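About Usitz

Usitz makes tabletop arm kits for schools, community workshops and anyone at home who has a steady table and a bit of patience. We started out fixing other people's machines, and after a while we had such strong feelings about how a beginner's arm ought to be put together that it seemed only fair to try it ourselves. The first one was called Cladard, and it was heavy and loud and we loved it dearly. The one we sell today is the Drornero, and it's the one most of you write to us about (please keep writing, we read everything!).

We're still a small company, and we like it that way. Everybody here packs boxes, everybody answers the phone, and everybody takes a turn at the practice table, so whoever picks up when you call has very likely been stuck on the same thing you're stuck on. As of Tue 9 April we have shipped 2,024 kits, and 704 of those went to classrooms.

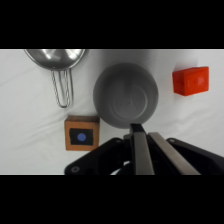 Our practice lessons come with every Drornero, and they are the part we fuss over most. There are 40 of them, and they begin very gently, with opening and closing the fingers and learning how the arm likes to move. After that you get to pick things up, and we're great believers in using ordinary stuff that you can find around the house. A gray bowl, a steel pan with a wire handle, a red-orange block and a wooden one laid out on a white cloth will keep a class busy for a whole afternoon, and you'll learn a lot from how different a rim feels to work with than a flat-sided block. Move everything over a few inches and you have a fresh lesson.

The software side is called Rizvi. It runs on the laptop you already own, and it lets you save a movement, slow it down, and share it with the next table over. Updates are free for as long as you have your kit, and a big one is planned for November.

If you'd like to try before you buy, schools can borrow a kit for two weeks, and we pay the shipping both ways. The complete teacher's binder runs to 285 pages, and we're happy to send you the first chapter so you can get a feel for it. Write or call any weekday, and do tell us what ages you teach so we can pack the right lesson cards.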